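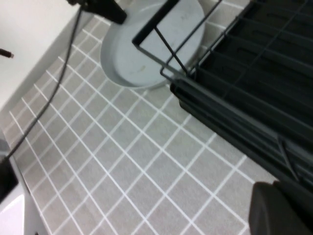 White grout is a decision made by people who have never met a floor. I inherited mine, along with a bathroom of small square tiles, and after several years of crawling over it I have opinions and a method. The tiles themselves are no trouble. A speckled matte grey hides hair, dust, toothpaste and most of a spilled coffee, and you could go a month without suspecting a thing. The grout is the informant. Bright white lines between grey tiles look very sharp when they're clean, and the trouble always starts around whatever is parked on top of them, which in my case means a light grey oval base and a black wire rack sitting hard up beside it. Anything with a foot, a rim or a bottom rail will collect a border of muck, and that border is where this page spends most of its time.

Move everything first

I know. You were going to mop around it. Everyone mops around it, and that's how you end up with a perfect oval of a different colour that will outlive you. Pick the lot up and put it in the bath or out in the hall. Wire racks should be emptied before they're lifted, a lesson I learned with a full bottle of conditioner and a bare foot.

Sweep or vacuum before any water gets near the floor. Use the soft brush head and go along the wall twice, including the corner behind the door. Wet fluff turns into a sort of felt, and felt in a grout line has to be picked out with a toothpick while you reconsider your choices.

The grout itself

You need a stiff nylon brush, a bucket of warm water, a second bucket of plain rinse water, baking soda and an old towel you no longer respect. Leave the wire brush in the garage. It will take the dirt off, and then it will take the grout off.

Mix the baking soda with just enough water to make a paste that holds its shape on a spoon. Smear it along the lines and leave it for 12 minutes. I have tried five, which does nothing, and I have tried forgetting about it until after supper, which gives you a crust. Scrub along the line, then across it in short strokes, and wipe up the slurry as you go.

Do a patch no bigger than a bath mat at a time. If you paste the whole floor in a burst of enthusiasm you will find yourself marooned on the far side by the toilet, waiting for it to be safe to leave. There is no dignified way out of this. Start at the wall and work toward the door.

A word on vinegar. It's in every tips column ever printed, and I wish it weren't. Acid isn't kind to cement grout over the long haul, it can etch natural stone in one go, and if you tip it onto the baking soda you get a lovely fizz and a bucket of nothing much. The fizz is very satisfying. Save it for the kids' volcano.

Never mix bleach with vinegar, ammonia or any other cleaner. No wry remark about that one.

For lines that have gone properly brown, use an oxygen bleach powder dissolved in warm water, with the window open and gloves on, following whatever the package says. I use the Hopkin one because the hardware store stocks it and the lid closes properly. Rinse twice. Residue left behind is sticky, and sticky grout is grubby grout by the end of the week.

Textured tiles

A slightly rough tile is a fine thing underfoot when you're stepping out of the shower. It's less fine when you wipe it with a cheap microfibre cloth that grabs every speckle and leaves blue lint all over the place. Use a flat cotton mop or that old towel. Push it around with your foot if your back has filed a complaint.

Go easy on the soap. A small squirt in a full bucket is plenty. Most floors that look dull are wearing several months of dried detergent, and the cure for that is two rounds of clean warm water and some restraint at the next mopping.

Rims, bases and other shallow dishes

Any base with a raised rim is, for practical purposes, a saucer. It catches drips, dust and the odd thing you will not want to identify. Wipe it out every time you do the sink. If you leave it, you'll get a ring, and then you'll get a ring inside the ring, like a tree.

Small tan smudges on pale plastic or enamel usually lift with a damp cloth and a dab of the same baking soda paste. Rub lightly, with a fingertip. A melamine sponge works faster, but it's a very fine abrasive and will leave a shiny spot on a satin finish, so now you have a clean mark where the dirty mark was. Try it underneath first.

If the smudge is orange and gritty, look up. Something metal nearby is probably rusting and dripping on it.

The underside wants doing too. Turn the thing over in the tub, rinse it, and let it dry fully before it goes back down. Putting a damp base on a damp floor is how you grow things.

Wire racks

Black coated wire is good-natured stuff until the coating chips. After that it rusts from the inside, and the first you hear of it is a row of brown dots on your white grout. Check the welds and the points where rods cross, and any part that touches the floor.

To clean one, stand it in the bath and run the shower over it. Slats set close together are the fiddly part. A cloth won't go between them, and a finger will, once, and then you have to get it back. Wrap an old sock around a butter knife (the blunt one, the one that came with the cottage) and run it down each gap. A bottle brush does the same job with less explaining to do if someone walks in.

Dry it with the towel, then leave it standing somewhere airy. Don't use the radiator. I did, and one end of mine now smells faintly of hot tire every winter.

For chips, dab on a bit of enamel paint for metal. Sand the rust off first or you're only tucking it in for the night. The Unach touch-up pen in satin black has been a close enough match for everything I own, and the bits that don't match are near the floor where only I will ever see them.

Felt pads are no use in a bathroom. They soak up water and hold it against the grout like a poultice. Clear silicone bumpers, the kind sold for cupboard doors, will lift a bottom rail just enough to let air under. I paid $12 for a card of them and have been finding them stuck to my socks since.

The line where floor meets wall

Dust settles along the edge, steam glues it down, and the mop smears it into a tidy grey stripe at the bottom of a perfectly white wall. Do it dry first, with a cheap paintbrush. Then run a damp cloth along it, folded over the edge of a plastic card. If you've got old caulking there with black spots through it, scrubbing won't help for long. Cut it out, let the joint dry overnight and run a new bead. Tape both sides. You are not as steady as you think you are.

Sealing, if you can be bothered

Cement grout should be sealed once it's clean and bone dry, and most people never do it. I put it off for so long that I'm in no position to lecture. A small bottle of Promemden penetrating sealer did my bathroom with plenty left over for the front hall. Brush it on the lines, wipe the extra off the tiles before it sets, and keep everyone out until morning, including the dog, who will take this personally.

Drip a little water on a line afterwards. If it beads, you're done. If it soaks in and goes dark, do a second coat. Epoxy grout doesn't need any of this, so find out which one you've got before you spend the money.

What I do now

Quick dry sweep when I remember. Plain warm water every week, with everything lifted off the floor, even the rack, even when company is due in ten minutes. Paste and brush in April and again before the snow, with the radio on and an old cushion under my knees. If you ever get to choose your own grout, the colour you want is called something like pewter.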